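Home News Features Culture Archive Subscribe

The Shared Cupboard

The lending library on Yeo Street opened in July with 192 items on its shelves, most of them given by households within walking distance. Members of the Cosska Residents' Association may borrow any article for 15 days without charge.

The scheme was proposed by Yvonne Hollis, a retired housing officer, after a survey of 190 homes in the district. Many residents reported that they owned things used once or twice a year, while their neighbours had gone out and bought the same.

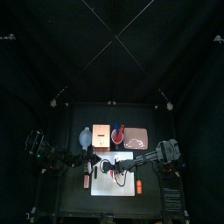
Household objects grouped near the centre of a dark table.

Each donation is checked, cleaned and entered in a register before it is lent. Electrical goods are tested by Rizwan Gamage, who also runs a repair evening at the library. Articles that cannot be made safe are returned to the donor or sent for recycling.

"People were doubtful that things would come back," said Ms Hollis. "They do come back, and often cleaner than they left."

The association has since received enquiries from Kirnetti and Surkari, where similar schemes are under discussion. Membership forms may be collected from the library desk until six in the evening.

Shares 15 | Comments 2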